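Home » Livestock » Contract Heifer Rearing » Frequently Asked Questions

Contract Heifer Rearing: Frequently Asked Questions

Last updated August 22, 2018

The answers on this page apply to members of the Naden Livestock Association who send heifers to another farm for rearing, and to the rearing farms that receive them. They should be read together with the standard rearing agreement. Where the two differ, the signed agreement applies.

Who may take part in the program?

Any member with a registered dairy or beef herd may place heifers. Rearing farms must be members in good standing and must have passed a site visit in the current program year. A farm may place its own heifers and rear those of another member in the same year, provided that the two groups are housed and grazed separately.

At what age are heifers accepted?

Heifers are accepted from weaning onward. Calves still receiving milk or milk replacer are not eligible. A heifer that arrives before she is fully weaned will be returned at the owner's expense.

What is the smallest group that can be placed?

The minimum is seven head. Owners with fewer animals may ask the Association to match them with another owner, but both herds must hold the same health status and both owners must sign the shared housing form.

How is the rearing fee set?

The fee is a daily rate per head, agreed between the owner and the rearing farm and entered on page 2 of the agreement. The Association does not set rates. It does require that the agreement state whether the following are included in the rate:

Feed, minerals and bedding
Breeding costs, including semen and technician visits
Routine vaccinations and parasite control
Hauling at the beginning and end of the term

Any item not marked as included is billed to the owner at cost, with a copy of the receipt.

When are payments due?

Invoices are issued monthly by the rearing farm. Payment is due within 36 days of the invoice date. Interest on late payments may be charged only if a rate has been entered in the agreement before the heifers are moved.

What health tests are needed before a move?

The owner must supply a veterinary certificate for the group and a current herd test statement. Testing requirements vary with the origin of the cattle, and owners moving animals across a state line should speak with their own veterinarian well ahead of the planned date. Heifers from the Dunen district are subject to the additional entry form, available from the office.

On arrival, all heifers are held apart from resident stock for the isolation period written in the agreement. The rearing farm may refuse any animal that is lame, has ringworm or shows signs of respiratory disease.

Who is responsible for treatments and treatment records?
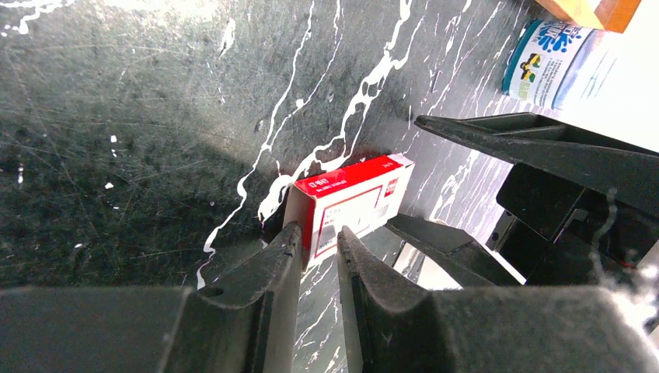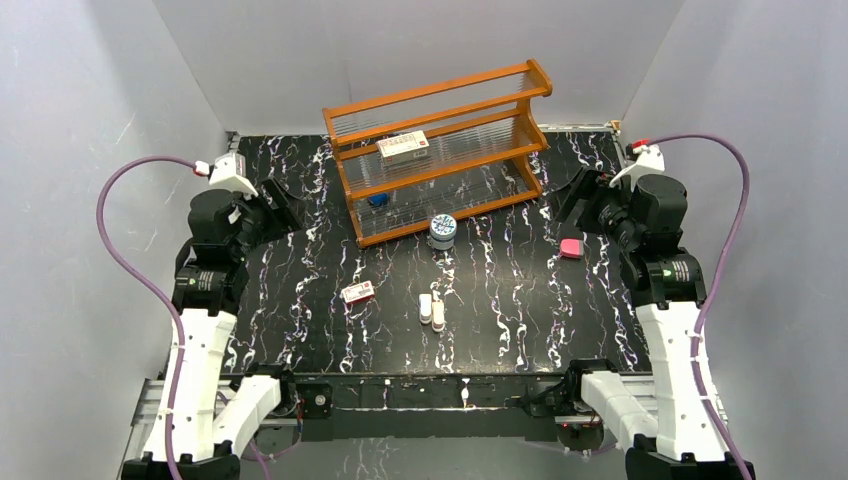 Day-to-day treatment is the responsibility of the rearing farm, acting under the direction of the veterinarian named in the agreement. Each treatment must be entered in the farm record on the day it is given, with the ear tag number, the product, the dose, the route and the withdrawal period. Products bought for boarded heifers must be stored apart from those bought for the resident herd, and marked with the owner's name. Small packages need particular care at the monthly stock check. A carton no larger than the white box with the red label on the orange rack in the second picture is easily pushed behind bottles and left until it has expired. Expired product is to be listed separately and may not be charged to the owner.

Who decides which bull is used?

The owner decides, and must give written instructions before the start of the breeding period. If no instructions have been received by then, the rearing farm should contact the owner and the Association office. It should not select a bull on its own authority – even where the same bull was used in the previous year.

How often are heifers weighed?

Heifers are weighed on arrival, before breeding and on departure. The agreement may provide for more frequent weighing. Weights are to be sent to the owner within two days. Farms without a scale may borrow the portable unit kept at the Aoki yard, subject to prior booking and to cleaning and disinfection before its return.

What happens if a heifer dies or has to be culled?

The rearing farm must notify the owner on the same day. The daily rate stops on the date of death or removal. Unless negligence is shown, the value of the animal is a loss to the owner, and owners are therefore advised to check that their own insurance covers cattle kept at another address. A post-mortem examination may be requested by either party, and the party requesting it pays.

May an owner visit the heifers?

Yes. Visits are made by appointment, in clean boots and outer clothing. Owners may not enter pens holding cattle other than their own.

How are disputes handled?

A written complaint should first be made to the other party. If the matter is still open after 43 days, either side may refer it to the program coordinator, Elfriede Rothe, who will arrange a meeting at the Atetti office. Heifers may not be moved while a referral is open, except on veterinary advice or with the consent of both parties.

When do applications close?

Applications for winter placement close at the end of October. Forms received later are placed on a waiting list in order of receipt.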